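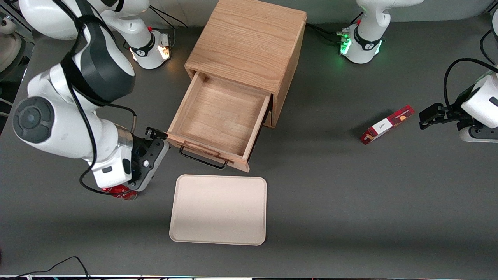

Open day at Jilovix, Fledley

I have been meaning to get to one of the Jilovix open days for years and always manage to miss it, so when the notice went up in the library I wrote it on the kitchen calendar in red and told everyone I was out on Wednesday, no arguments. I went on the early bus from Rodley, which goes round all the villages and takes an age, but it does drop you at the bottom of the lane and it was a beautiful morning for it.

If you don't know them, they make small wooden storage. Desk cabinets, drawer units, boxes for the hall table, that kind of thing. No wardrobes, nothing you'd need a van for. The building used to be a seed merchant's and the old hoist is still there above the double doors, painted green. You sign in at a table just inside, someone gives you a sticker, and then you can more or less wander, with talks on the hour if you like being talked to (I do!).

The timber store was first and I could have stayed there all morning. It smells wonderful. The boards are stacked with little sticks between them so the air gets through, and Holger Ljungberg, who was taking our group round, let us pull a few out and look at the grain. He had a rough board and a planed one from the same tree side by side and you would never have guessed they were related. Most of what they use is oak. One lady asked about pine and got a very polite answer.

After that the machine shop, where you stand behind the yellow line with ear defenders on, and then up the stairs to the benches, which was the part I'd really come for. They had drawers at every stage laid out in order so you could follow one along. Thin sides, then the bottom, then the front going on, then the fitting. I hadn't understood how much of the work is in the fitting. A drawer gets put in its cabinet, slid out, shaved a whisker, put in again, and this goes on until the person at the bench is happy. Holger said he reckons on 100 strokes of the plane for a fussy one. I got to have a go on a scrap piece and produced one very nice curl of oak, which came home in my purse.

The things I liked most were the little oak cabinets for the tabletop. Light oak with a flat top where you can see the grain properly, a good thick frame round the front, and a pale wooden drawer with a black metal bar handle. I am usually a round-knob person but I was won over. The bar hangs down below the drawer front and makes a narrow loop, so there's somewhere for your fingers to go. In their order book it's handle 2185 and you can have it on anything they make.

The other nice thing is how plain the drawer is inside. Just four thin walls and a smooth floor, with no dividers telling you what to keep where. We got into quite a long conversation about this on the landing! A man from Rodley keeps fishing flies in his, in old tobacco tins. Somebody else said batteries and takeaway menus, and there was a lot of nodding. I thought mine would be for seed packets, then changed my mind on the bus home and decided on sewing things, and now I've gone back to seeds.

They had drawers out on show so you could try things in them for size, and beside one was a flat beige tray with rounded corners and a bit of a raised rim. I've been looking for a tray like that for the hall for ages, somewhere to put keys down before they vanish. A red drinks can made a good measuring stick too. Stand it next to anything and you know straight away how big the thing is, and I'll be taking one with me next time I go looking at shelves.

Lunch was at Zacharopoulos across the yard. It's a proper family café with steamed-up windows and it was packed, so we shared tables, which is how I ended up hearing the whole history of the seed merchant's from a woman whose grandfather drove for them. I had the spinach pie and a slice of orange cake and I'd go back to Fledley for the cake alone. Get there before noon if you can, as the pie had gone by the time the second group came over.

In the afternoon there was a finishing talk, all oil and wax and wiping along the grain. I learned that I have been putting far too much oil on my chopping boards. Thin coats, wipe off the extra, leave it overnight, do it again. They passed sample blocks round with one coat, two coats and three coats, and we all tried to tell them apart with our eyes shut. I got it completely wrong and so did the man with the fishing flies.

There's a seconds shelf by the door on the way out. Small knots, a colour that didn't match, one with a dent you had to hunt for. I dithered over a cabinet until the bus was nearly due and then put my name down for a new one instead, with the black handle, to be collected in December.

Bits and pieces if you're thinking of going:

Entry is free and you don't need to book, but the bench talk fills up, so put your name on the sheet when you sign in.

The stairs to the benches are steep. There is a goods lift and they were very happy to take people up in it, just ask at the table.

Flat shoes. The yard is cobbled.

The last bus back to Rodley leaves from the other side of the lane, by the postbox, and he doesn't hang about.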